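Home | Topics | Workplace | Ask | Log in

Staff reassigned when packing is automated: what should be put in writing?

Nadège Delaunay
Our firm, Guron, refills and packs household goods. Management intends to automate one packing line in June, and 20 colleagues will be asked to demonstrate their tasks with hand-held grippers so that the new arms can be trained on them. I represent the staff of that line. Which points should be settled before the work begins?

Eirini Petridis
Jellex went through the same process last year. We recorded 944 demonstrations before the first arm was installed. The following should be agreed in writing: the job title and pay grade during the recording period, the length of each session, and the position offered afterward. Our sessions were limited to 70 minutes, followed by a break.

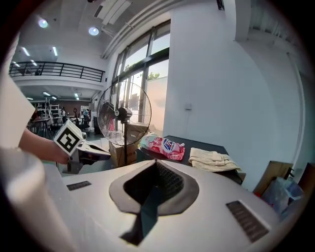

Employees should also be told who may view the recordings and how long they are kept. At our site this was left open until the second month, and several colleagues declined to take part until a notice was issued. Output targets for the regular line must be lowered while staff are away from it.

Thodoris Galanis
Ask your union. At Economou they promised retraining and it was one afternoon.

Comments (3)

Quyên Lã: The point concerning output targets is important. Ours were not adjusted.

Nadège Delaunay: Thank you. The pay grade has been added to our list.

Eirini Sotiropoulos: Does the break count as paid time?

Contact | Terms of use | © Prodon Community Help | Back to top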